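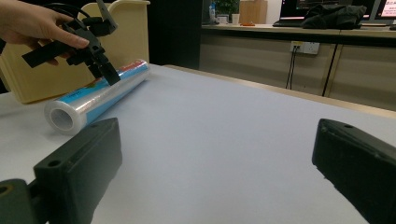 A roll of cling film on the white table, with the printed blue band visible under the clear wrapping.

Progress report to Vurico, second period
Project: Mfaume shared kitchen, storing and packing of food
Prepared by Kanini Lukumay, with kitchen notes from Adhiambo Lyimo and Kheri Lema
For the attention of Þórey Hjaltested

1. Where we are now

The second period finished at the end of March. In the first report I wrote that the shelves were in place and that the cooks had started to pack the meals which are not served the same day. In this period we worked mostly on the packing itself: which materials we use, where they are kept, and how much of them is thrown away. The work goes forward as planned, except for the labels, which I explain in section 4.

The kitchen now prepares 535 packed portions in a normal week. Our target for this period was 500. The increase comes from the evening group, who joined us in February and who cook mainly stews and beans.

2. Cling film and other wrapping

You asked in your last letter why we spend so much on cling film. Emmanuel Temba went through the receipts and found two reasons. We were buying short household rolls from the shop at the corner, and these are expensive for the quantity we need. Also the cooks were using film for things that could have a lid.

From this period we buy from Stiltach in boxes of 10 rolls. A full box lasts us longer than we expected, and the second box was still closed when I wrote this report. Each roll is kept in its outer wrapping until the one before it is finished. Before, it happened that three rolls were open at the same time and the free end of the film was lost on all of them. Adhiambo spent one whole morning to find the ends with a piece of tape, and she asked me to mention it.

The rule for the packing table is now the following. Film is used for trays, for cut vegetables and for dough. Soups, stews and sauces go into boxes with lids. Bread goes into paper. The rule is written on a sheet near the door, in English and in Swahili.

We bought 30 more boxes with lids from Ultatbridge with the money that was moved from the transport line, as you approved. They are the middle size. The small size was too small for a family portion, and the large one does not go into the refrigerator when the shelf is at its normal height.

3. The packing table

In the first period all packing was done on the same counter where vegetables are washed, and the trays often had to wait. We have now given one white table to packing only. Nothing is cooked or washed there. Kheri has arranged the materials in a cupboard next to it, with the film and paper on the upper shelf and the lids below, sorted by size.

The morning group was not happy with this change at first, as they lost a place to put their bags. Hooks were put on the wall in the corridor and the matter is solved. The evening group had no comments.

The table is wiped before packing starts and again at the end. Kheri checks at 4 p.m. that it is clear for the evening group. On two occasions it was not clear, and both times it was because of a late delivery of flour.

4. Labels

This part is behind the plan. We promised that every portion would carry a label with its contents and the date of cooking. The labels we bought do not stay on cling film when it comes out of the cold. They fall off and we find them at the bottom of the refrigerator. On the boxes with lids they stay well.

At present the cooks write on paper tape with a marker. It works, but the handwriting is sometimes difficult to read, and I cannot say that the promise is fulfilled. Emmanuel has asked for samples of another type of label. I will write to you separately when we have tried them.

5. Money

The spending on wrapping is inside the budget for this period. The line for labels is not fully used, for the reason above, and I ask your permission to carry the rest into the next period. The table of costs is sent in a separate file together with the receipts.

6. Next period

We will test the new labels on film and on boxes. Adhiambo will show the packing rule to the cooks who start in May. We would also like to buy a holder with a cutting edge for the film, to be fixed at the end of the table, so that the roll does not have to be held while one person cuts. Stiltach has given us a price and it is in the same file. Please tell us if this can be paid from the equipment line.

Kanini Lukumay
Kitchen coordinator, Mfaume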